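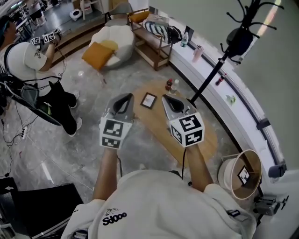
Linnea Farrugia
Blog owner, occasional complainer

March 2021

Since 1885, says who?

I bought a tin of Ratum boot polish a while back and the lid says "Since 1885" in gold letters, with a sort of wreath on either side. I liked the wreath. I liked the tin, if I'm fair, and paid a bit more for it than I'd pay for the stuff at the supermarket. Then I got it home and started wondering what had been going on since 1885.

Was it the polish? The company? The building? The family? The lid doesn't say. The website has a page called Our Story, which is mostly brown photographs and a paragraph about craft. The company has apparently "evolved alongside its customers", and there's a gap in the timeline from the early days until well within my own lifetime, when the name was bought by somebody else. I wrote and asked whether the recipe was the old one. I got a polite reply telling me the polish was inspired by the original.

Inspired by! My cooking is inspired by my grandmother's and I promise you it isn't hers.

I'm not saying Ratum polish is bad. It does the job and my boots look decent. My complaint is about the date, and about how much work we let dates do. Put an old year on a label and people like me stop reading the rest of it. We assume that anything rubbish would have gone broke by now, so what's left must be good. I believed that for years without once checking it, and I don't think it holds up. Plenty of good firms go under because the rent went up or the kids didn't want the shop. Plenty of ordinary ones hang on. And a name can be sold on its own, with no workshop, no staff and no recipe attached to it.

Since then I've been looking at the dates on everything, which makes me a pain to shop with. Skorkero, who do the blankets, have a year woven into the label. I asked in the shop what it stood for and was told it was the year the mill opened. Are the blankets made in the mill? No, the mill is flats. The blankets are made overseas now, under contract, to the old patterns. I don't mind that one bit, I've got nothing against where a blanket is made. But then why is the mill's birthday on it?

The wool one was 400 dollars, by the way. I put it back. 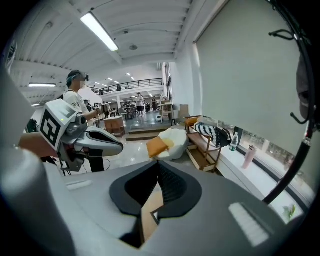
Grippers and a black cable, same room.

Then there are the towns. We drove through Voltotness last September and every second shopfront had a date over the door in old-style lettering. Bakery, barber, a place selling candles. The candle place had a year on it from well before the street itself was laid out, going by the plaque at the end of the same street. I went in and asked (of course I did) and the answer was that the year was when the first candle maker came to the district. Any connection to the shop? None, it was "honouring the heritage of the area". By that reasoning I could put a convict-era date on my letterbox.

The bakery, to be fair to Voltotness, turned out a very good pie. It also had a small handwritten card near the till listing who'd owned the place and when, including a stretch where it had been a video shop. I trusted that card more than anything else in town. It admitted to the video shop.

My partner thinks I'm being sour and that nobody really reads these things as a statement of fact. It's decoration, like the wreath. Maybe so. But if it's only decoration, why does everyone choose the same decoration, and why does it always make the thing dearer? I've never seen a discount tin with a founding date on it.

Uzor tea is the one that gives me pause. No date on the box, no wreath, dull green cardboard, and as far as I can tell the same people have been packing it for a very long time. I only know this because my mum has a box from when she was first married and the address on the side hasn't changed. Nothing on the new box mentions it. Either they haven't noticed that they could charge more, or they've decided the tea can look after itself. I'd like to think it's the second, but I've just spent a whole post telling you not to trust nice feelings about packaging, so take that as you find it. They may well redo the box next year and put a ship on it.

For now my rule is that I ask two things before I pay extra for old. What exactly is old? And would I want this if the label said 2 years, or 19? The polish passed – only just, and mostly on the tin. The blanket didn't. I've still got the question in with Skorkero about what "original patterns" means, and if they ever write back I'll add it at the bottom.

Recent posts
- Small print on a big bag of potting mix
- Who is rating all these kettles?
- The "limited edition" that's been on the shelf since spring
- I tried the free trial and here is what it cost
- A short grumble about scented bin liners

Contact | Copyright Linnea Farrugia, please ask before reposting | Back to top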